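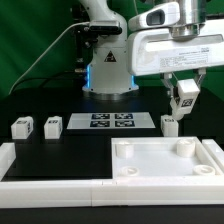
Leave the marker board alone

At Pretstead we look after one two-arm cell, and I think most of its trouble comes from eager recalibration. An arm misses a block, somebody nudges the board, and Saturday is gone. My rule is to check the fingers first, then the rails, and touch the board last. 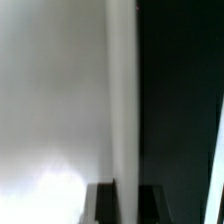 Trust the wrist view less

A wrist camera is fine up close – but a soft picture of a pale edge won't tell you whether the arm is out. I'd want the fixed view open too. 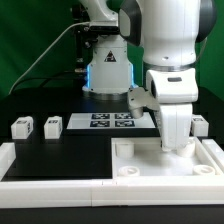
Wrist link down at the tray, marker board behind.

The Illatura log for our cell stood at 2,548 cycles in June, with seven faults written up. Five were cured by cleaning or tightening.

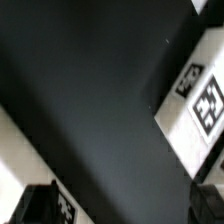
Service intervals are where I part company with Selthorpe, who want a full recalibration every 2,000 cycles. I'd go by condition. Pale specks on the dark surface beside a block are reason enough to stop and wipe down, whatever the counter says. Recalibrate after a collision or a finger change, and otherwise keep your hands off it.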